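Pusport Garden Furniture Listings: Read Me First

Welcome, and thank you for taking an interest in our little pile of furniture listings! Pusport is a collection of 2409 product descriptions for garden and patio furniture (sofa sets, benches, loungers, dining tables, parasols, swing seats and all the bits that go with them), gathered from small shops that were kind enough to let us have their old catalog text. Noelia Pastor started it when she wanted something better than a search box for comparing bench lengths, and it grew a good deal from there.

What you get

There is one big file, listings.csv, with one row per product, and a smaller one called shops.csv that tells you which shop each row came from. If you only want to poke around, open sample.csv first, as it holds 25 rows and will load in anything.

The columns in listings.csv are:

shop_id: matches the same column in shops.csv
title: the product name as the shop wrote it, capital letters and all
body: the full description, with line breaks kept
category: one of 19 categories, assigned by us (see below)
seats: how many people the set is meant for, blank if the shop never said
width_cm, depth_cm, height_cm: overall size, converted where needed
frame_material: aluminum, steel, teak, eucalyptus, rattan effect and so on
cushions: yes, no or unknown
assembly: none, partial, full or unknown

Prices are left out on purpose. Most of them were years old by the time they reached us, and two of the shops asked us not to pass them along.

Where the text came from

The largest share is from Gallardo, a family shop that sold outdoor furniture by mail order and kept every catalog page it ever wrote. Grindura gave us its clearance listings, which are shorter and a bit grumpier in tone, and the rest came from smaller sellers who each sent a handful. Olaia Vidal did the asking and the collecting, and she is the right person to write to if you run a shop and have old listings sitting in a drawer somewhere. We would love to have them! 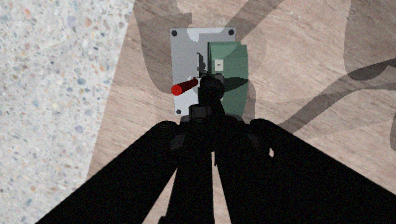
Categories and labels

Helmi Toivonen and Aitana Zabala read every listing and picked a category for it. Where they disagreed they talked it over, and where they still disagreed the row went to "mixed set", so please don't be surprised to find some odd things living in there. A corner sofa with a matching table counts as a sofa set if the table is low and as a dining set if you could comfortably eat a plate of pasta at it. I know that sounds loose, but the shops rarely agree among themselves, and we had to draw the line somewhere.

The word "lounger" gave us the most trouble. Some sellers use it for a flat sunbed, others for any chair that leans back, and Gallardo used it one spring for a footstool. We went by the measurements when there were any.

Things to watch out for

Sizes are as the shops gave them, and some are plainly wrong. There is a coffee table in there taller than its own parasol. We fixed mistakes only when a second listing for the same product gave us the right number, and left the others alone.

"Rattan" and "rattan effect" are both filed under rattan effect unless the body text clearly says the natural stuff. Cushion thickness was too patchy to make a column out of, though you will find it in the body text quite often. Grindura's listings in particular have a habit of calling things "nearly complete", so do read the body before trusting the seats column on those rows.

A few listings appear twice with slightly different wording. We kept both, as people working on duplicate matching told us they were handy.

Changes in this version

The April update added 20 swing seats, split "bench" into "bench" and "storage bench", and repaired the accented letters that had turned to mush in shops.csv. The old category names are kept in old_names.txt in case your scripts depend on them.

Using it

You are welcome to use the listings for study, teaching or your own hobby projects. Please don't post the descriptions as if they were for products you are selling. If you publish something based on the collection, a mention of Pusport and a note of which version you used would be lovely.

Corrections go to Begoñe Arroyo, who looks through the mailbox every Saturday. Please include the shop_id and the full title, and tell her which column needs changing.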